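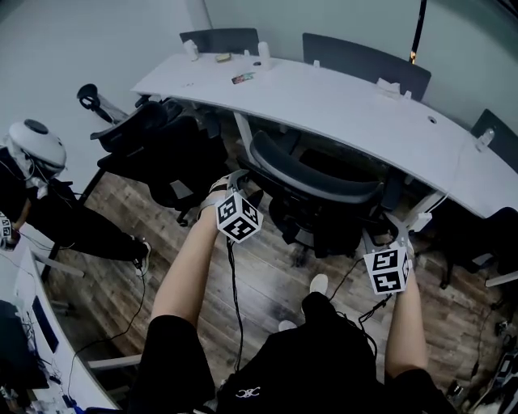 Plurkum sucht Aushilfe fürs Büro, ab April, 7 Stunden die Woche. Es geht ums Aufräumen und Herrichten der Arbeitsplätze, wenn alle weg sind. Also: Tische abräumen, abwischen, Stühle wieder ran. Am langen geschwungenen weißen Tisch stehen auf beiden Seiten Stühle, die schwarzen Bürostühle bitte ganz drunterschieben – sonst kommt man mit dem Wischer nicht durch. Kleinkram von der Platte (Fläschchen, Päckchen usw.) in die Fundkiste, nix wegwerfen!

Was wir brauchen: zuverlässig, eigener Schlüssel wird gestellt, Deutsch oder Englisch reicht. Vorkentnisse egal. Turnschuhe oder sonst was Bequemes, man ist viel auf den Beinen.

Bezahlung nach Absprache, monatlich aufs Konto. Probeabend wird natürlich auch bezahlt. Schüler ab 16 ok, dann aber mit Zettel von den Eltern.

Melden bei Barış Tuncer, am besten kurz anrufen oder am Empfang Bescheid sagen. Vertretung: Heino Jõgi. Lebenslauf nicht nötig, zwei Sätze zu dir reichen uns – und wann du kannst, das vergesen die meisten.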